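Dec 29, 2022

Bench 2, ethylene sachets again. Viktória wants the Kedier ones in the April order and I still don't see why. The leaflet says fruit keeps "up to twice as long." Twice as long as what? No control is mentioned anywhere.

Logged so far: 13 days, 44 pieces with a sachet, 44 without, same shelf, same crates. Firmness readings overlap almost completely. Norbert's averages look better for the sachet group, but he left out the pears that went soft early — put them back and the gap closes. Asked him to redo the sheet with everything in. 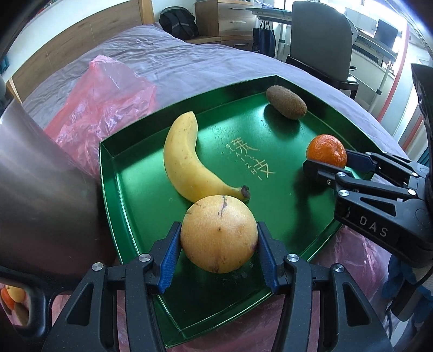
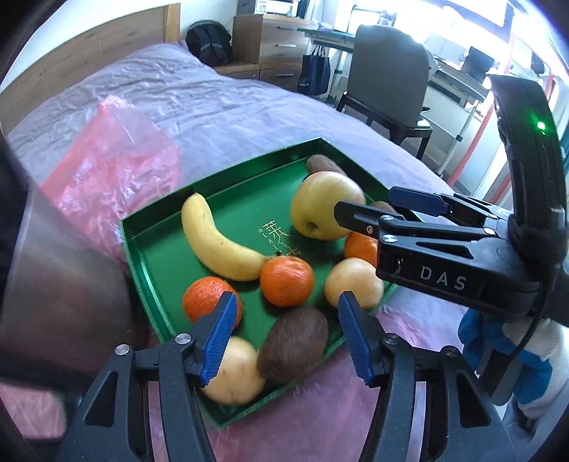 Fruit and the green tray.

Skin marks are a poor guide in any case. Edit scored the same crate twice and disagreed with herself on a good part of it, so I'm dropping the appearance score until we have a proper chart. Brigitta has one from Lakent she can send.

Humidity logger read 80 percent all night without moving a single digit. I don't believe it. Swap the battery, run it next to the old one.

To do: weigh the sachets before and after. If they take up nothing but water, that's a costly way to dry a crate.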